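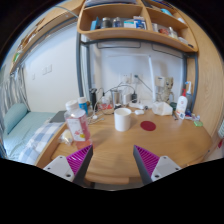 Clurnel hand gripper: pad slip FAQ

Why did my gripper drop a mug?
In units shipped before April, the ribbed pad can work loose from its mount after 375 grips.

Is it safe to keep using?
Stop if a pad moves when you push it with a thumb. Keep hot drinks and glass out of the test area until it's fixed.

Can I fix it myself?
Yes – tighten the mount screws, then run 20 grips on something soft.

It still slips. What now?
Ask Stoninholm support for new pads. They come in packs of 4.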